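3.2 Recipientes e vedação

Os recipientes foram escolhidos por serem os que as pessoas já tinham em casa ou compravam no supermercado -- nada de material de laboratório. Na fase de Zamville, em outubro, entraram 128 potes plásticos com tampa; nove saíram depois por tampa trocada ou empenada, ficando 119 para a análise. Vidro ficou de fora. Potes sem tampa própria também.

Registramos para cada pote: formato da base, transparência do corpo, cor da borda da tampa, presença de etiqueta do fabricante. A etiqueta parece detalhe menor mas não é. Em muitas casas ela continua colada por meses, e quem usa o pote escreve a data na própria etiqueta ou numa fita ao lado, o que muda a leitura do conteúdo na geladeira (ver 4.1). Birkett e Dierckx já tinham notado isso no levantamento de Clarnlow, só que lá a etiqueta não foi codificada como variável separada. Aqui foi. Três níveis: inteira, parcial, ausente.

Os retangulares de cantos arredondados são o grupo que nos interessa mais, pela borda. Borda espessa e contínua facilita pegar a tampa com a mão molhada, segundo os participantes, e ajuda a distinguir a tampa do corpo quando os dois são translúcidos (Figura 3).

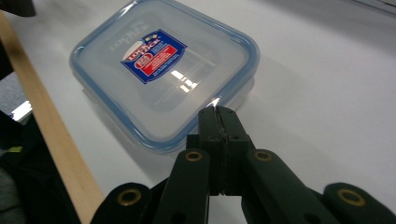

Figura 3. Pote plástico retangular transparente, tampa fechada, borda azul-acinzentada translúcida. Etiqueta Lock & Lock; marca repetida em relevo na tampa.

O relevo na tampa foi anotado a parte. Marca moldada no plástico não some com a etiqueta, então serve para identificar o conjunto quando a tampa aparece solta na gaveta. Mas o contraste é baixo -- letras quase sem cor sobre plástico translúcido -- e vários participantes disseram nunca ter reparado nelas. Na codificação, relevo e etiqueta contam como marcas independentes, mesmo quando trazem o mesmo nome.

Teste de vedação: 400 ml de água com corante, pote fechado pelo próprio participante, deitado de lado sobre papel absorvente. Qualquer mancha = falha. Sem graduação. Tentamos pesar o papel antes e depois, a balança da Skurska não dava resolução suficiente e abandonamos. Potes com capacidade abaixo de 1000 ml foram testados com metade do volume, para não encher até a boca.

Uma ressalva sobre o fechamento. Não demos instrução nenhuma de como fechar. Alguns apertam primeiro o centro da tampa e depois os cantos, outros o contrario, e isso provavelmente pesa no resultado tanto quanto o estado da borracha. Não controlamos. O protocolo de Palacios controla, com um único operador, e por isso os números dos dois estudos não devem ser comparados diretamente.

Limpeza entre testes: água morna, detergente neutro, secagem ao ar com a tampa separada. Etiquetas não foram removidas em nenhum caso, mesmo as que já descolavam nas pontas. As perdidas durante a lavagem mantêm o código da primeira inspeçao.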